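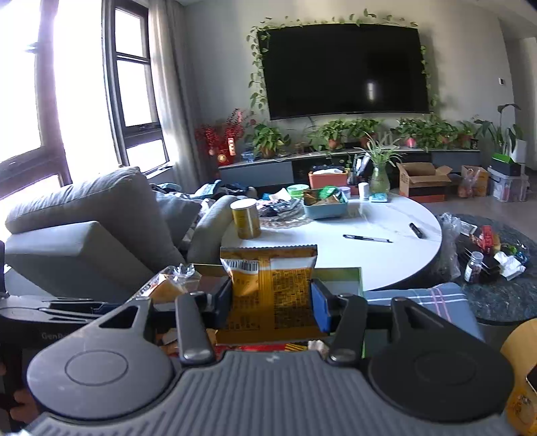 Progress report to Skudari: comparison of finger pads for light packaging

Reporting period ending Sunday, June 29, 2025

1. Summary

Work in this period went on the second part of the comparison, which looks at how hand-held two-finger grippers cope with small wrapped food items. The pads have been fixed for the rest of the project and the item list is agreed. We are on budget. One piece of work, the wrist camera calibration, is behind and is dealt with in section 4.

2. Work done

We recorded 155 grasps on snack packets, all by hand, in a furnished living room. The earlier bench sessions used a plain board, and Skudari asked in the last review for something closer to a home. Packets were picked from an open box and held up, then put back. The operator changed the angle of approach after each set.

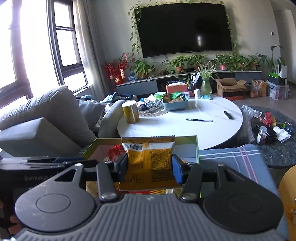
Nasrin Farahani
Project Lead, Handling Trials

The main finding so far is that the soft pads hold a crimped packet well when both fingers meet it across the flat of the pack. Grasps close to the seal are less steady, and the packet tends to turn as it is lifted. We saw this in 44 of the recordings. Closing the fingers further did not help much and creased the wrapper.

Pyramid packs are harder. There is very little parallel surface to close on, and the operator has to choose between the wide part and the sealed corner. We are keeping them in the set. The Miranda arm will meet the same shapes in the next phase, and it is better to have the hand-held results first.

Clear wrappers are still a problem for the pose software. The crinkled ends catch daylight and the outline is lost for a few frames. We tried drawing the curtain, with a small improvement, and have asked Flelard for a later build of their tracker.

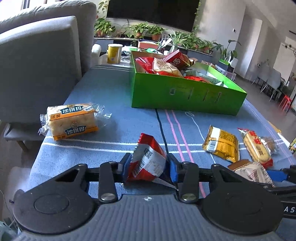 3. Comparison of controllers

Both controllers were run on the same recordings. The Skusavier unit replayed finger width more smoothly and needed less setting up. The Flelard unit gave a better time stamp but dropped out twice during long sessions and had to be restarted. We have not yet decided between them. A final choice needs a full day of running on each, and this is planned for the start of the next period.

4. Delays and changes

The camera calibration took longer than planned. The first set of values drifted when the operator reached low over the box, and the work had to be repeated. It now takes 45 minutes at the start of a session, which is too long, and we are looking at a shorter routine. We have used over 2000 pounds of the equipment line on spare pads and a second mounting plate. No change to the total is requested. 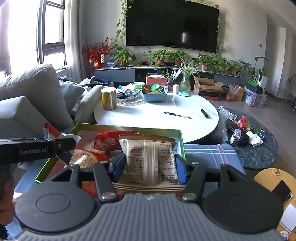 Fig. 4. Snack packet held between the blue finger pads, with the open gift box behind.

5. Next period

Full-day runs on both controllers. First grasps with the Miranda arm, using flat packets only. Shorter calibration routine written up and tested by a second operator. The next report is due in October and will include the complete grasp table.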